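What the grip study taught me about tidying plastic trays

I started at Aston thinking my job was research and my kitchen was my own problem. Then we spent most of August on the tray set for the Pelar project, and now I can't put a lunch container away without thinking about finger pressure (my family is thrilled).

The method is simple enough. You hold a gripper in your hand, pick things up with it and put them down again, and the recordings become lessons for a robot arm. We did 3,793 pickups and kept 3,196 of them. The rest got tossed, mostly for slips and for trays that bowed in the middle.
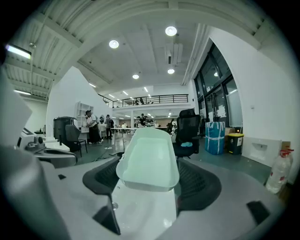 A mint-green tray between the two mesh finger pads.

So, the tips. Take hold of a thin plastic tray on both sides at once, low on the walls, where it's stiffest. Of the 364 pickups where we squeezed right at the rim, we lost 196 – more than half! I do the same at home now with ice cube trays and the flimsy organizers in the junk drawer, and I spill a lot less on the way to the freezer.

Soft and grippy beats hard and tight. Our padded fingers needed far less squeeze than the bare ones we tried first. If your hands are slick from cooking, a scrap of rubbery shelf liner on each side does the trick. I keep two squares by the sink.

Wipe the outside before you lift. A greasy film ruined a whole afternoon of recordings for us, and a drop of dish soap and a dry towel fixed it.

Leave a finger's width between trays on the shelf, too. The Pringle software we trained with did much worse on trays packed edge to edge, and so do I at six in the morning. The same goes for stacks: lift the top one straight up before you tilt it.

I'm trying lids next. Dreduser has a batch of snap-on ones waiting for us, and my own lid drawer could use the help – if you've got a system that works, leave it in the comments and I'll give it a go.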